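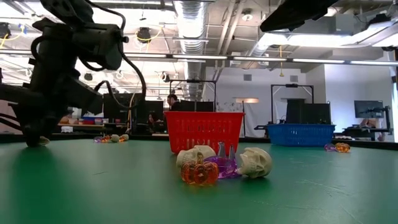 My wife and I have not shared a bed since March of last year, and our marriage is fine, thank you for asking. Everyone asks. They ask in the voice people use in hospital elevators.

The trouble was snoring (mine) and temperature (hers). She sleeps like a lizard on a rock and wants the room at a setting I associate with bread proofing. I want a window open in January. For years we compromised, meaning we were both miserable and one of us was also being kicked. Then I came down with a cold, moved to the spare room so she could get some rest before a work trip, and slept nine hours. She slept nine hours too. We met in the kitchen the next morning and were nice to each other before coffee, an event so rare that we both got a little suspicious.

I went back to our bed after the cold cleared up. I lasted three nights.

Buying the second mattress was the part that made it official. We drove out to Prarnville, to a store that sells nothing but Drivanen beds, and the salesman kept steering us toward the kings. He had a whole routine about motion transfer that involved a glass of water. When I told him we wanted a twin, he asked how old our kid was. I said forty-six. He stopped doing the thing with the water.

It cost $631 with delivery, and it's the best money I've ever spent on my love life.

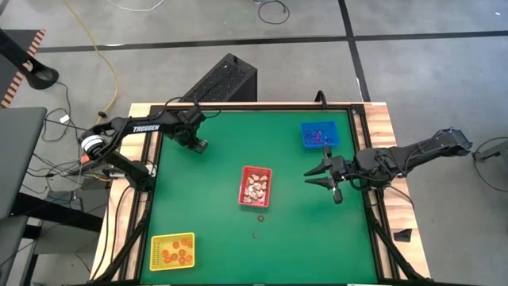

Colored baskets on the green work surface.

So, the love life. I know it's what you came for, and it's what my brother-in-law wanted to know at Thanksgiving, with a drumstick in his hand. The assumption is that separate rooms are where sex goes to die. I can only report from one household, but sharing a mattress was never doing us any favors in that department. By ten-thirty we were two tired people lying eighteen inches apart, each hoping the other one was asleep.

Now somebody has to walk down the hall. There's a knock. There's a small amount of suspense, which I had not felt in my own home since we had the raccoon. I've started brushing my teeth before I go over, like a gentleman caller. She told me I was being ridiculous, then bought new sheets.

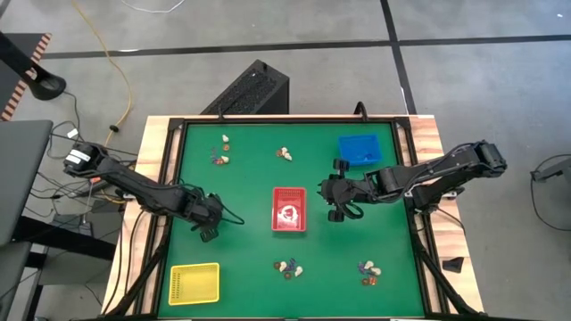

What I do miss is the talking. The best conversations we ever had were in the dark, around midnight, on subjects like whether we'd have liked each other in high school (no) and which of our friends will get divorced next (we were right, and we feel bad about it). You can't schedule those. We tried, for a while, with a standing half hour in her room before lights out, and it felt like a performance review with pillows. Lately we've loosened up on that. Some nights I stay until she starts turning up the heat, and some nights I fall asleep there by accident and get sent home at two in the morning with my blanket.

We still haven't told my mother. When she visits from Gagnon we put a laundry rack and an ironing board in the spare room and call it the sewing room, though neither of us sews. Then for four nights I lie there in the tropics, snoring, getting kicked in the shin. She's due again next week and I've already moved my books.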